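Varkgate Flomoden 285 - Franchise Royalty Reporting Module

The Flomoden 285 collects daily sales totals from franchised restaurants and calculates the royalty and marketing fee due for each outlet. It connects to the point-of-sale system over a standard serial or network link.

Capacity
Up to 300 outlets per license
Up to 3,252 menu items in the shared price file
2 fee scales per outlet, switchable by date

Operation
Sales are posted at close of business. Voids, staff meals and discounts are held in separate accounts and can be left out of the fee base. A missed transmission is flagged the next morning and the outlet's figure stays blank until the file is sent again - estimates are not entered.

Statements
Monthly statements print by outlet, region or brand. Currency is set per outlet. Ledger export is in comma-separated or fixed-width format.

Version 2 ships in September. Existing license holders receive it at no charge. 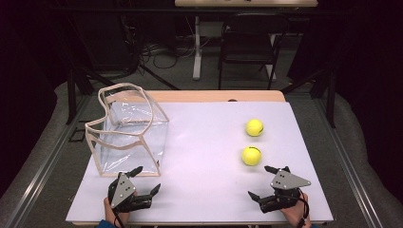

Firouzeh Sharifi writes that the fixed-width export drops the minus sign on refunds larger than the day's sales, and asks whether version 2 corrects it.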